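Monday, hand-held gripper no. 2, pads and finger alignment

Started 7:40. Coffee first, then the gripper, because Velimir Omerović had left a note on the bench saying left finger "feels lazy" on soft stuff. His words. No numbers in the note, no date either. Velimir, please put dates on notes.

Log says 867 closes since the last pad change. I don't trust the counter completely (it got reset when we swapped the Dendix board and I typed the old value back in from memory) but good enough to go on. Last set of pads went longer than that before anybody complained.

Checks before touching anything:

Trigger travel – fine, springs back, no grit.
Left finger side play – more than I like. Can wiggle it with a thumbnail.
Right finger side play – none to speak of.
Pad faces – both scuffed, left is worse.
Close with no load – fingers meet but left arrives late and a bit low at the tip.

So Velimir is right, it is lazy.

Took it over to the wood table for the open / close passes. I like doing these over the table edge so I get one finger over wood and one over carpet, easier to judge the gap by eye with the different backgrounds. Piltach logger running the whole time. Sweep low, hold, open full, hold, lift. 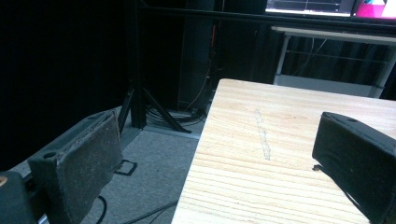 Opening is still full width, so the stop screw hasn't walked. Good. That was my first guess and I would have wasted the morning on it. Lag is all in the left linkage. With the tool tilted nose down it gets better, tilted back it gets worse, which says slop in the pivot and not the cable. Cable tension checked anyway with the little Plavel gauge: 21 on both sides. Spec sheet on the wall says 21. Leave it alone!!

Took the left finger off. Two screws and the pivot pin. Pin has a bright ring worn into it right where the bushing sits, can feel it with a fingernail. Bushing itself looks round, no cracks. Black paste in there, old grease plus pad dust I think. Wiped it out with a cotton swab and alcohol, took four swabs before they came out clean.

New pin from the drawer marked Cervantes small parts. There is only one left after this. ORDER MORE. I wrote that last time too and clearly did not.

Refit notes, for whoever does the next one:

Pin goes in from the palm side. It will go in from the other side and feel fine and then back out over a week.
A dot of grease, a dot. If it squeezes out you used too much and it ends up on the pads.
Screws snug, then close the fingers by hand, then tighten. If you tighten with the fingers open the left one sits proud.
Threadlocker on the screws only, keep it off the pin.
Mind the brass insert on the body, don't lean the driver on it. It is the only thing holding that mount and I don't want to press in another one.

Side play after: gone, or near enough. Closing is even again, both tips get there together. Did it maybe a dozen times slow and then fast. Sounds better too, the click at the end is one click now instead of a click and a half.

Now the pads. Went back and forth on this. Faces are rough and the corners are abraded but the material is still on solid, no lifting at the edges that I could find with the plastic pick. We have one good set in the cabinet and the next box is not due until September. Decided to clean and keep. Damp cloth, no alcohol on the pads (it makes them go shiny and then they slip, learned that in spring on no. 1). Brushed after with the soft brush. Still ugly. Ugly is ok.

10:15. Soft item test. Same as always, white bin, one knit item, angled approach, pick and lift and put back. The striped knit is a good worst case as it bunches up and the ribbing will catch on anything rough on a pad. If it comes away with fuzz on the finger the face is too far gone. Left finger goes in on the handle side of the bin so it has to clear the rim, and that's where the play used to show up worst, the tip would ride on the plastic before it got down to the item.
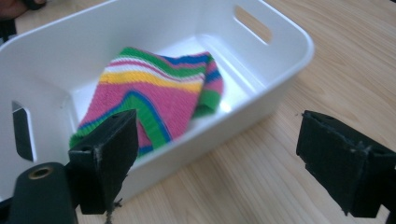

Did the first few with the bin at an angle and then squared it up to the table and did the rest. Results off the Piltach log:

78 picks total
2 drops, both in the first ten, both with the bin angled
no drops after squaring it up

Can't say if that's the angle or me getting my hand back in after a week away. Probably me. Would like Velimir to repeat the angled ones with his own hands, he holds it lower than I do and gets different numbers anyway.

Frayed thread on the left finger, underside. Do not pull it!! Trim with the small scissors. I'd like to know if it comes from the pad backing or was just picked up off something, so look at where it starts before cutting. If it starts under the pad then the backing is going and we change the set after all, cabinet stock or no cabinet stock.

Grip force on the foam block after the test: a hair under where it was at the last service. Within the band. Didn't adjust. The adjuster on this tool is touchy and a quarter turn takes you right out the other side, then you spend an hour hunting for it.

Sensor zero – drifted a little while the tool was warming up, settled in about 20 minutes. Dendix board does this every time and I've stopped chasing it. Just switch it on before you make coffee and zero it after. Put that on the card by the charger, the old card still has the procedure for the previous board and it's wrong in at least one place (step with the two button press does nothing now).

Also the loggger clock is behind the wall clock by a couple of minutes. Doesn't matter for the counts. Matters if anyone tries to line up my times here with the file, so don't. Will sync it when I have the laptop out.

Old pin is in a bag taped inside the cabinet door. Want to put it next to the one from no. 1 when that gets its turn, see if the wear ring is in the same place. If it is, then it's the bushing length and I'll ask Cervantes about the longer one. If not then it's just a tired pin.

To do

Order pins, small. Two bags.
Thread: look, then trim.
Velimir – angled bin repeats, at least 20, write down how you hold it. And the date.
New card for charger.
Sync logger clock.
No. 1 side play check, same thumbnail test, before it gets used again.
Recheck no. 2 screws after a day of use. Threadlocker was from the old bottle and it poured kind of thick.

Tool back on its hook 11:50, charged, counter set to zero this time and the old value written on the tape on the case. Pads NOT changed, so pad count carries on from 867, pin count starts from zero. Wrote both on the tape so there's no argument later.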